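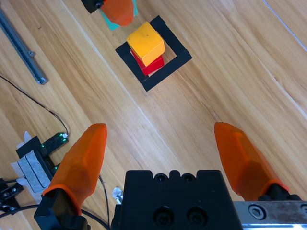
Readers of this journal have asked for an account of how the rooms at our new address were planned before the furniture was delivered. The method adopted was to mark each item on the floor at full size, in tape, and to live with the marks for a fortnight. A black tape outline on a wooden surface, with two blocks stacked inside it, shows at once what has been given over and what bare wood remains. A drawing on squared paper had been prepared beforehand by my brother-in-law, Henok Sisay, and was found to be less persuasive.

The sitting room presented the greatest difficulty. It has 3 doors, and the Boersma sideboard, inherited and therefore compulsory, could stand against only one wall without obstructing any of them. The tape was laid accordingly. Within a day it was clear that the route from the kitchen passed directly over the corner nearest the window. 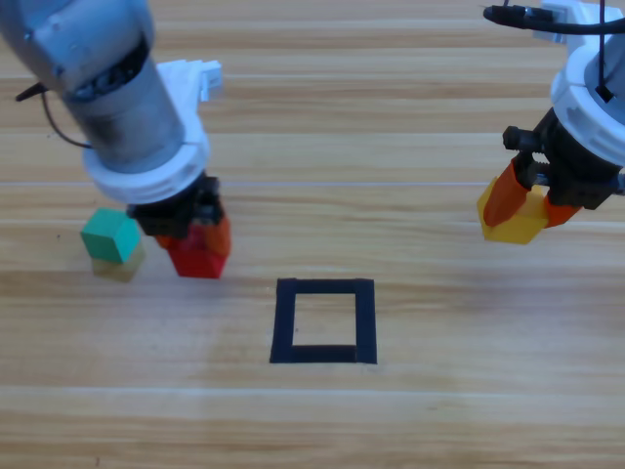 The sideboard was moved, on the floor at least, to the hall. Duygu Tatlı, who was staying with us at the time, observed that the hall would then be too narrow for a pram or a bicycle. The point was accepted and the sideboard was returned to the sitting room, turned to face the fireplace.

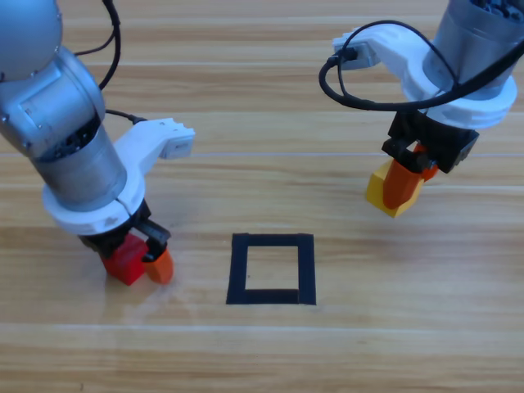 A square marked out in black tape on a light wooden tabletop.

Certain practical matters should be recorded. Tape must be lifted slowly and at a low angle, particularly from waxed boards. Doors and drawers should be marked in their open position. The bed was taped without its headboard, an error which cost us 2 further evenings.

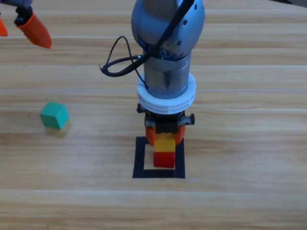
Light honey-coloured boards, with the grain running across.

The bedrooms were settled in November and the study remains under review. Correspondence on the treatment of alcoves would be welcome. Yabsira Mamo has already written on the subject of corner shelves, and a reply is in preparation.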